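Tevia Court Residents' Association
Minutes of the May meeting, held in the ground floor lounge at 7 pm
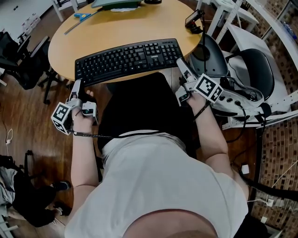 1. Present and apologies
Kelechi Omoregie (chair), Samah Bensaid (minutes), and residents of flats 2, 5, 9, 11 and 14. Apologies from flat 3, who sent a letter to be read out. It was read out. It was long.

2. Minutes of the last meeting
Agreed, after "heated discussion" was changed to "discussion" at the request of both parties.

3. Bins
Sidora have again emptied the recycling and left the food waste. Kelechi has rung them and been told that our food waste is collected on a different round, which they could not find. Flat 9 proposed a strongly worded email. Flat 11 pointed out that we sent one of those in the winter. A second, stronger one was agreed.
Action: Samah.

4. Stairwell paint
Lawal quoted £546 for two coats of magnolia, floors one and two only. Flat 14, on floor three, asked what floor three had done wrong. Lawal to be asked for a new price.
Action: Kelechi.

5. Bicycles
There are 7 bicycles in a rack built for 5. Owners were invited to come forward. Two did, and both said theirs were in the rack first. Carried over.

6. Any other business
The lounge clock is still on winter time. Flat 2 felt it would come right by itself in October and the meeting was inclined to agree.

Closed at 8.40 pm, or 7.40 by the clock.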